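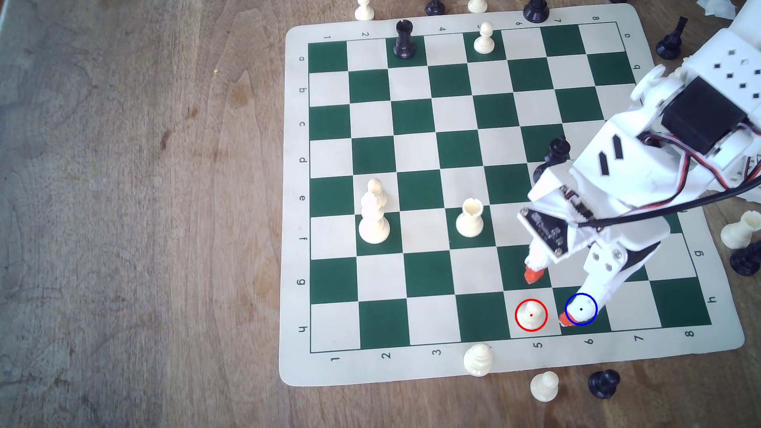

흰 폰 쪽으로 내려온 로봇 팔. 파란 원과 빨간 원은 학생들의 프로그램이 쓰는 표시다.

“체스는 저희 중에 제대로 두는 사람이 없어요.”

체스 로봇을 만드는 동아리의 회장이 처음 꺼낸 말이다. 동아리 이름은 ‘롤타(Rolta)’, 팔의 이름은 ‘트롤라리(Trollari)’다. 무슨 뜻이냐고 묻자 회장은 선배들이 지었다고만 했다. 선배들은 졸업했고 이름은 남았다.

월요일 오후 동아리방에서는 말 하나를 집는 연습이 한창이었다. 상대를 이기는 단계는 멀었다. 학생들의 올해 목표는 말을 집어서 옆 칸에 세우는 것, 그리고 다른 말을 건드리지 않는 것이다. 회장은 두 번째가 훨씬 어렵다고 했다. “퀸은 그나마 키가 커서 괜찮은데 폰은 작잖아요. 옆에 룩이라도 있으면 손가락 넣을 데가 없어요.”

팔의 부품은 3D 프린터로 뽑았다. 손가락 끝에는 주황색 고무를 끼웠다. 기계를 맡은 2학년 부원은 고무를 고르는 데 한 학기의 절반을 썼다며 조금 억울한 표정을 지었다. “발표할 때는 아무도 고무를 안 물어봐요. 다들 인공지능만 물어보시죠.”

화면에 뜨는 원은 소프트웨어 담당의 몫이다. 빨간 원은 집을 말, 파란 원은 손가락 끝을 가리킨다. 두 원을 얼마나 가깝게 붙이느냐가 요즘 이 방의 최대 관심사다. 지금까지 모은 연습 기록은 거의 1000회. 그중 217회는 조명을 바꾸기 전 것이라 버릴지 말지를 두고 아직도 다툰다. 담당 부원은 버리자는 쪽이다. “아깝긴 한데요, 그걸 넣으면 팔이 자꾸 허공을 집어요. 허공은 잘 집습니다.”

8월에는 교내 대회가 있다. 제한 시간 10분 안에 말을 정해진 칸으로 옮기면 점수를 받고, 만점은 150점이다. 옆 동아리 ‘스케일러(Skaler)’도 나온다고 한다. 그쪽 실력은 어떠냐는 질문에 회장은 잠시 생각하더니 답했다. “거긴 체스를 둘 줄 알아요.”

인터뷰가 끝나자 부원들은 다시 폰 앞에 모였다. 회장은 다음에 올 때는 한 판 두고 가라고 했다. 로봇과 두는 거냐고 묻자, 그건 내년 부원들한테 물어보라는 답이 돌아왔다.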